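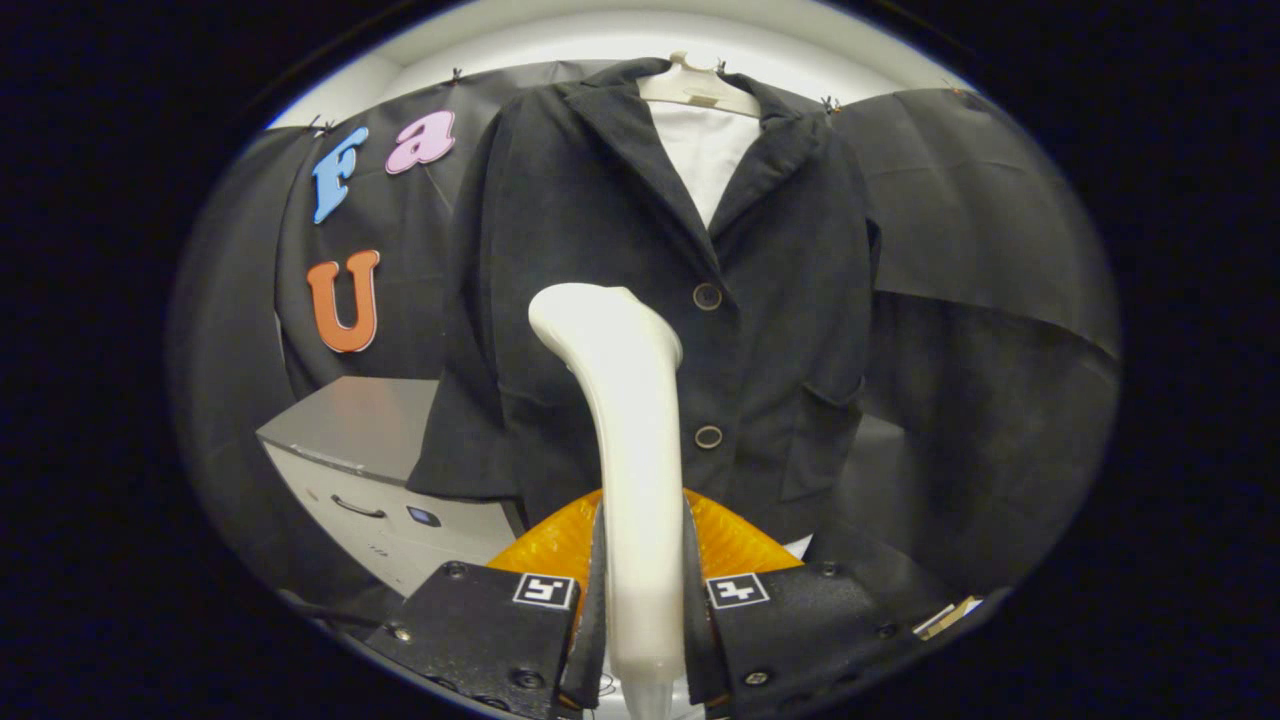
Black jacket, white shirt.

Drikerel Tournament Clock and Score Sheet for Cribbage and Backgammon

Drikerel is a program for running club evenings and one-day tournaments in cribbage, backgammon and draughts. It keeps the player list, makes the draw for each round, runs the clock and prints the final table. It works on any Windows PC or laptop and does not need an internet connection once it has been installed.

Version 3 is the current release. If you already own an earlier version you can install it over the top and your saved events will be kept.

What it does

Enter the names once and tick off who has turned up on the night. Drikerel then makes the pairings by one of three methods: knockout, round robin or Swiss. In a Swiss event no two players meet twice unless the field is too small to avoid it, and the program warns you before the first round if that will happen. Late entries can be added up to the start of round two.

The clock fills the whole screen and can be read from the back of a hall. Round length, breaks and the warning bell are all set on one page. You can pause the clock, add minutes or skip to the next break without losing the results already entered.

Results are typed in by table number. For backgammon you can record match points and the use of the doubling cube. For cribbage you can record the margin, with skunks scored as one or two extra points – or ignored, if your club prefers it that way.

Three editions

Kim is the home edition. It runs one event at a time with up to 16 players.

Gronell is the club edition. It handles several events side by side, keeps a season league and holds up to 2000 players in its list.

Flondotstead is the edition for larger congresses. It has everything in Gronell, plus a second screen for pairings and the option to share results between laptops on the same network.

A licence covers two computers. Moving up to a larger edition later costs only the difference in price.

Order codes

Gronell on disc: 2522
Flondotstead on disc: 2974
Kim is sold as a download only.

Discs are sent by second class post. Downloads are ready as soon as payment has cleared, and the licence key comes by email. Please check your junk folder before writing to us about a missing key.

Changes since the September release

Byes are now shown at the foot of the pairings sheet. The bell no longer sounds twice when a break follows a short round. League tables can be sorted by surname. Printing on A5 paper has been corrected.

Known problem: on some older laptops the clock goes dark when the screen saver starts. Turn the screen saver off in Windows before the event.

Page last updated Dec 8, 2019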